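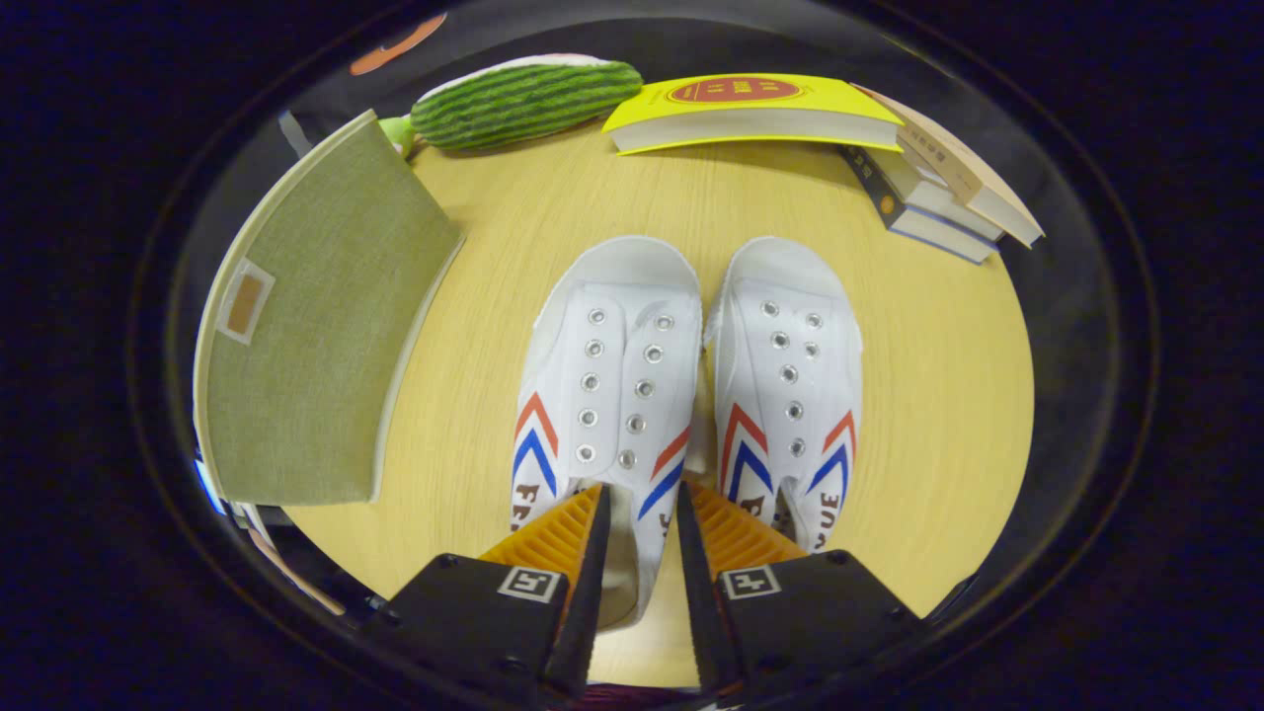
4.2 Shoe handling with the Plevby hand-held kit

Figure 3. Shoe task, canvas slip-ons on the round table, fingers at the heels. The square markers on the finger bodies are those used for tracking.

The Plevby kit is sold as a way for small labs to record manipulation data without owning an arm. A person holds the gripper, works through a task by hand, and the recordings are later used to train a policy. The supplier's leaflet makes two claims that matter for this section: that the ribbed finger pads "adapt to everyday objects", and that a new user can produce usable recordings within 14 minutes of opening the box. We tested both with shoes, which the leaflet mentions by name and which we had found awkward with the older Räsänen gripper.

The task was to take hold of a pair of shoes on a cluttered table, move them to a marked spot, and leave them side by side with the toes pointing away from the operator. We used canvas slip-ons for the main set (Figure 3). The tabletop was deliberately left untidy, with books and a soft toy near the shoes. Most of the sample recordings that come with the kit were made on bare surfaces, and we did not think these told a buyer very much.

Two operators recorded 156 attempts between them. Noreen Ní Bhriain had used hand-held grippers before; Eimear Ó Gríofa had not. An attempt was kept if the shoes ended upright, side by side and inside the marked spot, and if the tracking software reported no gap longer than half a second. By this rule 90 attempts were kept. The supplier's own software, run with its default settings on the same files, passed all but 14 of them. We see no good reason to prefer the supplier's count. Its check looks at file length and at whether the markers on the fingers were found in the first and last seconds, and says nothing on where the shoes went.

Losses fell into two groups. The larger was tracking. When a finger was turned so that its marker faced away from the lens, the software filled in the missing width by drawing a straight line between the last good reading and the next. The result looks smooth when plotted, and a buyer who checks only the plots will miss it. It is also wrong at exactly the moment that matters, as the fingers close. The manual covers this filling-in with a single line in an appendix. We would have expected it in the chapter on quality checks.

The second group concerned grip. The pads held well on a single heel pinched from both sides. They did much less well when an operator tried to hold both shoes at once, one finger to each heel, and steer the pair by pushing. In that case the pads bent as they were meant to, but the shoes turned about the toe and drifted apart. The leaflet's wording would lead a reader to think this kind of move is supported. The supplier, when asked, replied that two-object handling was "outside the intended use", a phrase we could not find in any document shipped with the kit.

The claim on set-up time is harder to judge fairly. Ó Gríofa had the gripper recording in less than the stated 14 minutes, so in a narrow sense the claim stands. None of the files from that first sitting met our rule. The fault lay in the width calibration, which the quick-start card treats as optional and which the full manual, in its second chapter, does not. Once it was done properly her share of kept attempts came close to Ní Bhriain's.

We repeated a smaller set of 80 attempts in March, after a software update that was said to improve marker detection. Short gaps were fewer. Long ones, which caused most of our rejections, were as common as before. The update also changed the default passing mark in the quality check without saying so in the release note, and for this reason pass rates from the two versions should not be compared.

4.3 Comparison with the Wornholm fingers

The Wornholm fingers fit the same handle and cost less. They have stiffer pads, and we expected them to do worse on canvas.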